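Saturday, late

Day six of not buying a sofa. I had told myself this would be the weekend it got settled, and by noon I was sitting in the Sultell showroom on my eleventh seat of the morning, pretending to watch a television that wasn't there. That is how you test a sofa, according to the sign. You are supposed to give each one 16 minutes. I gave most of them the time it takes a salesman to cross a carpet.

The one I liked is called the Nuremero. It costs 1000 dollars, or it did until I asked about delivery, the legs and the fabric, which are all extra. I asked what you get for the 1000 and was told "the frame and the warranty." The delivery is 100, to the curb. After that the sofa and I are on our own.

My sister says to buy secondhand. My sister also has a couch that smells of somebody's terrier when it rains, so I take this under advisement.

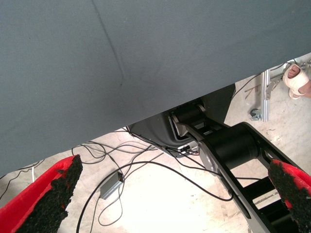 Came home with nine fabric swatches in an envelope and laid them out on the windowsill. Five are gray. They are called Pewter, Harbor, Drizzle, Old Nickel and Maeng, and I could not explain the last one if you paid me. At four o'clock I liked Harbor. By six, with the lamp on, Harbor had turned the color of dishwater and I was leaning toward Drizzle. I held Drizzle against the wall, then against my arm, then against the cat, who left.

Ate soup standing up. I've been doing that since the old sofa went out to the curb in October, and I've gotten pretty good at it. You lean on the counter with one hip and read the mail. Tonight's mail was a catalog from Nivudura, who also sell sofas and somehow know.

There's a green one on page three. I didn't want green. I have spent a whole week becoming a person with opinions about gray, and now there's a green one, with the legs included, and it seats three people, which is two more than I generally have over on a weeknight.

I folded the page down. Then I unfolded it, in case it looked like a decision. Bed now — the dishes can wait, and the swatches can stay on the sill until I see them in the morning light.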